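Table Tennis Paddles: Questions We Get Asked, and What We Think of the Answers
Last updated November 3, 2021

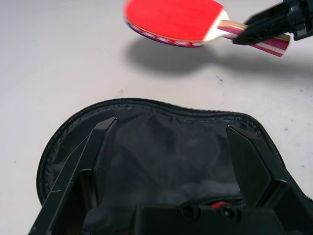
Most advice on paddles is written by people who sell them. We sell a few too, so read this page with the same suspicion you'd bring to anyone else's.

Is a red rubber faster than a black one?
No. The rules want two different colors so your opponent can tell which side you're hitting with. Some players swear the red sheet feels quicker or grippier. Ask them to try it blindfolded and the difference tends to go away.

What does a flared handle do?
It widens at the bottom, which helps keep the paddle from sliding out of your hand on a big swing. Straight handles make it easier to shift your grip in the middle of a rally. That's all there is to it. Anyone who tells you a flare will "unlock your forehand" should be asked to show you theirs.

Do the stripes on a laminated handle mean better wood?
They mean somebody glued strips of different colored wood together. It can look very nice. We have seen handsome striped handles on poor blades and plain handles on blades we'd happily keep for years. The part that hits the ball is the other end.

I was quoted $259 for a paddle. Is it worth it?
To a strong club player who knows exactly what they want, maybe. To someone who plays in the garage on holidays, no. We put the Poltalance next to our cheapest Surnau paddle this July and let regular customers hit with both. Several preferred the Surnau until they heard the prices - then a few of them changed their minds, which tells you something about prices.

Do I need edge tape?
It protects the rim of the blade when you clip the table, and you will clip the table. Patterned tape protects it as well as plain tape does. Replace it when it starts to peel. We don't believe the claims about tape "tuning the balance," though a very thick one will add a bit of weight at the head.

How do I clean the rubber?
A damp sponge and plain water, then let it air dry. Enska makes a foam cleaner, which we stock because people ask for it. It works. So does the water. Stay away from dish soap, window spray and anything with alcohol in it.

My rubber has a pale, shiny patch. Is it worn out?
Look at it under a different lamp first. A bright light on smooth rubber will wash out the color in one spot and fool you. If the patch stays put when you tilt the paddle, drag a clean ball across it. A ball that skids there and grabs everywhere else means the sheet is on its way out.

The package says the rubber is good for 400 hours. True?
We have no idea where that number comes from and we doubt the people printing it do either. Heat, dust and how hard you hit all matter. Go by feel.

Should I leave it on the table between games?
For a few minutes, sure. Overnight, put it in a case. Don't leave it in a car in summer, whatever the case maker promises.

Can I sand the handle?
Yes, lightly, if it rubs your hand. Use fine paper and stop early. Be careful near the throat, where the wood meets the rubber, or you'll lift the edge of the sheet. A sanded handle can't be returned.

Is the Nikolaidis training course any good?
It costs $215 for 5 sessions. The drills are sensible and you can find most of them for free. What you're paying for is someone making you do them.

Can I send a paddle back after playing with it?
Once, within 30 days, provided the rubber isn't torn and the blade isn't chipped. We do check the rims.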